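ok a few people asked how I ended up doing construction contracts at a firm when I swore in law school I'd never read a contract again after the exam. Long thread, make coffee

So I started in litigation. Two years of it. I liked the arguing and hated everything else, mainly discovery, and especially the kind of discovery where you read somebody's parking emails until midnight

The firm had one guy doing construction work, Alcides Falcão. Corner office with no view (it looks at the other half of our building). He'd qualified in Portugal, practiced there a good while, then did an LLM over here and sat the bar in his forties with two kids at home. I've complained about my bar summer in front of him exactly once

He needed a junior for a dispute over a pump station in Ustholm. I said yes before he finished the sentence. He took that for enthusiasm. I had 9 boxes of parking emails on my floor

The matter number was 3019. I still use it as the code on my suitcase so I guess now I need a new code on my suitcase

The whole fight came down to notice. Our client, Trodo, had been told verbally on site to move a pipe run. They moved it. It cost a lot. The contract said any claim for extra cost had to go in, in writing, within a set number of days, to a named person at a named address

They had told everyone. They told the engineer, they told the owner's rep, they told him again over lunch. They had texts with thumbs up on them! What they did not have was a letter to the named person at the named address

I was so mad on their behalf. I wrote Alcides a memo about waiver and course of dealing that I thought was the finest thing ever put on paper. He read it standing up, said "good, page five," and handed it back. Page five was where I'd finally gotten around to quoting the clause

That's pretty much how he taught. He never gave speeches. You'd get your draft back with a small pencil line next to one word and you'd have to go figure out what was wrong with the word

(the word was "promptly." it was "promptly" for something like my entire first spring)

Anyway, the other side was represented by Arsalan Ghumman, and I want to say something nice about him because he's on here and he'll see it. Toughest negotiator I've sat across from, never once raised his voice, and when I sent him the wrong version of the settlement draft he called me before he opened it. You remember that kind of thing for a long time

We settled. Can't say for what. Trodo was fine with it, not thrilled, fine. I drove home from Ustholm with the windows down and realized I had liked every part of it, including the drive to Ustholm, which is a terrible drive

So I asked to switch groups. There was a meeting about whether I could switch groups. There was then a second meeting. Firms, man

First thing I did on the new side was draft instead of fight, and it messed with my head. In litigation you read a clause and ask what you can make it mean. When you're writing it you have to think about a superintendent reading it on a phone in the rain in April, wanting to know if he's allowed to pour

My first solo deal was for Yazzie, a family outfit, steel erection. The owner's daughter ran the office and she had read every page of the general contractor's form before our first call. Every page! She had tabs! She asked me why the indemnity covered things her crew would never be near, and I started giving her the standard answer, and halfway through it I thought, yeah, why does it

We got it narrowed. It took one phone call. I'd budgeted a whole week for it

Quick gripe while I'm here. We moved all our redlines over to Clerance last year and I still can't get it to stop renumbering my exhibits. If anyone has solved this please, my DMs are open, I will send you baked goods

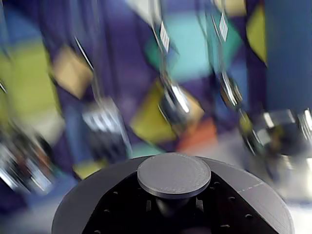
gray disc on top, lots of tiny holes down the sides

OK back to it. People ask whether you need an engineering background for this stuff. I don't have one. I got a C in physics and I earned that C. What you need is to be fine asking "sorry, what does that part do" in a room where everyone else knows

Also go to the site. Borrow boots if you have to. I'd read the Ustholm drawings for weeks and I had the whole thing backwards in my head until I stood by the fence

For the foreign-trained folks who messaged me: I'm the wrong person to ask about the licensing side, the rules are different in every state and they change, so go read your own state's page and don't trust a thread. But on the work side, Alcides says the drafting habits he brought over helped him more than anything he picked up in the LLM. His old contracts were half the length. He still crosses out "null and void" and writes "void" and it makes the partners twitchy

He's down to 2 days a week now. I have his matters, his pencil cup, and his terrible office with no view

And yes, I check who the notice person is on every contract before I read anything else. Last month it was a man who'd left the company. We fixed it the same afternoon

Going to bed. Will answer the exhibit numbering replies first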